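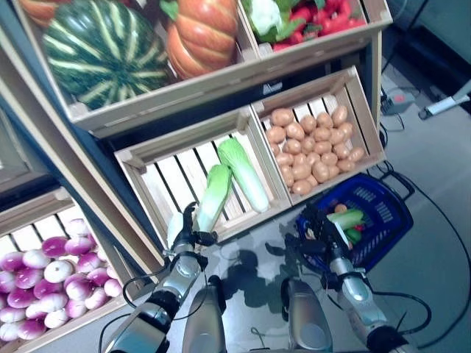

Keeping vegetables in slatted crates: what's worth doing and what isn't

Every few months somebody rediscovers the wooden crate. The claims get bigger each time. Potatoes will last until spring, cabbages will stay as crisp as the day they were cut, and you can unplug the fridge. I've kept vegetables on tiered crates for long enough to believe perhaps half of it. These are the bits I'd stand by, along with a few I tried and dropped.

Slats are good, but they aren't magic

The point of a slatted floor is air underneath. It works best for things that sweat, like potatoes and cabbages. It does very little if you then line the crate with newspaper, which half the advice columns tell you to do. If the gaps are so wide that small potatoes drop through, put a single sheet of garden netting down and leave it at that.

Before you buy, run a hand along the inside of the slats. Unfinished wood is fine for vegetables and I prefer it, but cheap crates are full of splinters and the odd staple end. Ten minutes with medium sandpaper sorts it out. Don't varnish the inside. I did one that way and the turnips smelt of it for weeks.

Heavy things low down? Mostly

The usual rule says the heaviest produce goes at the bottom. Shops often do the reverse and put a watermelon and a pumpkin up on the top tier, where they catch the eye. Fine for a shop. At home you'll be lifting that melon down past your own face, so I'd put it on the lowest tier unless the unit is screwed to the wall. Check the wall fixings in any case. My Dametti rack came with two plastic plugs that I wouldn't trust with a calendar, and I changed them for proper ones before loading it.

Roots at the bottom make sense for another reason, which is soil. Turnips and potatoes drop dirt through the slats, and whatever sits below them gets it. Nobody wants grit in a cauliflower.

Napa cabbage

The crate advice I trust least is about napa cabbage. You'll read that it must stand upright, stalk down, as it grew. You'll also read that it must lie flat. I've done both in the same crate in the same month and couldn't tell them apart at the end. What did matter was room. Two in a crate with bare slats around them kept far better than six wedged together, where the outer leaves went slimy wherever they touched.

Some practical points:

Lift it by the thick white base, never by the leaves. The tops tear and the torn edges brown first.

Leave the scruffy outer leaves on until you cook it. They look untidy but they're doing a job.

Don't wash it before storing. I know the videos all say to. They also all seem to end before the second week.

If your kitchen is heated, forget the crate and use the fridge. Crates are for cold rooms, sheds and porches.

Potatoes

Dark matters more than anything else you do to a potato, and an open display crate in a bright kitchen is a poor place for a big stock of them. Keep a few days' worth out and the rest in a paper sack in the cold. Throw a cloth over the open crate at night if you like, though I doubt it does much when they've had the light on them all day.

As for putting an apple in with them to stop sprouting, I've tried it three winters running and got sprouts every time. Others swear by it. I've gone back to eating the apple.

Turn the pile over every so often. Small potatoes packed closely hide a bad one very well and you generally smell it before you see it.

Turnips

Cut the tops off as soon as they're home, leaving a short stub. The leaves pull water out of the root. A deep mound looks handsome but the ones in the middle get no air at all, so two shallow layers is plenty. If they've gone a bit bendy they're still fine for soup.

Peppers and cauliflower

I wouldn't keep either in a crate for more than a couple of days. Red peppers wrinkle and cauliflower goes speckled. Leave the green leaves folded round the cauliflower, since they stop the white part getting knocked. Otherwise the fridge wins, whatever the crate sellers say.

Labels

Dark labels on a dark shelf edge are a waste of time. You can't read them in a shed at 6 in the evening, and chalk pen rubs off on your sleeve. I use plain brown luggage tags tied to a slat, with the month I put the stuff in. "April" is enough. You don't need a system.

Cleaning

Empty one crate at a time, brush it out dry, and only scrub if something has rotted in it. Wet wood takes ages to dry in winter - much longer than you'd think - and putting vegetables back on damp slats undoes the whole idea. I tried the Nirevier crate spray, which smelt pleasant and did nothing a stiff brush hadn't done already. White vinegar and water is cheaper if you must use something. Stand the crate on end by an open window and leave it overnight.

Check the corner joints while it's empty. If a slat is loose, glue and a short screw will hold it. A longer one will come out the other side and find a cabbage.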